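# caltby-faces

Notes and question logs for guess-the-character board games, the sort with hinged tiles you knock down as you rule people out. Started by Elmarie Naidoo at the Caltby games library, now mostly looked after by Bheki Masilela.

## What's in it

- `questions.csv` – 471 questions as players asked them, spelling left alone
- `sets/` – one text file per card set, listing each character and its traits
- `houserules.md` – short, and still argued over

## Why we bothered

The usual advice is that you should always ask the question that splits the remaining faces in half. I have never been convinced. It assumes both players agree on what they are looking at, and with cartoon cards they often don't. Is a fox orange or brown? Does a collar count as clothes? Two players gave opposite answers about the same dragon in one evening and both thought the other was cheating.

Human-face sets are easier (hat, glasses, beard). Animal and monster sets are where the trait lists fall apart, so treat anything in the `colour` column with suspicion. Tumelo Tshabalala wanted a second colour column. I think that moves the argument one column to the right, but it's on the `nunoria` branch if you'd like to try it.

## Board layout

Traits are keyed by row and column, counted from the top left as you face the cards. A full board is three rows of eight. Write a standing tile as `1` and a folded one as `0`. Mid-game boards go in the same way:

 row 1: 1 0 1 0 0 1 1 0
 row 2: 0 0 1 0 1 0 1 1
 row 3: 1 0 0 0 1 0 1 1 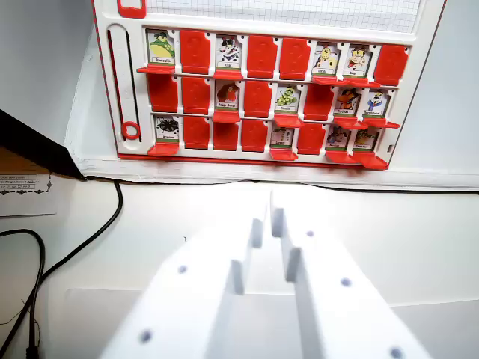

Please don't enter names you can't read. The print under the cards is tiny and we had a whole file of guesses from Jacobus Kekana that had to be thrown out. Leave the field blank and fill in the traits.

## Known problems

- 99 of the questions have no recorded answer.
- The `is_animal` trait is hopeless. Is a dragon an animal? The file says yes in one set and no in another.
- Halvard Sjögren's claim that asking about hats first wins more games rests on 30 games against the same opponent. It's in the notes. I wouldn't repeat it.

Corrections to Bheki, with the set name and the row and column.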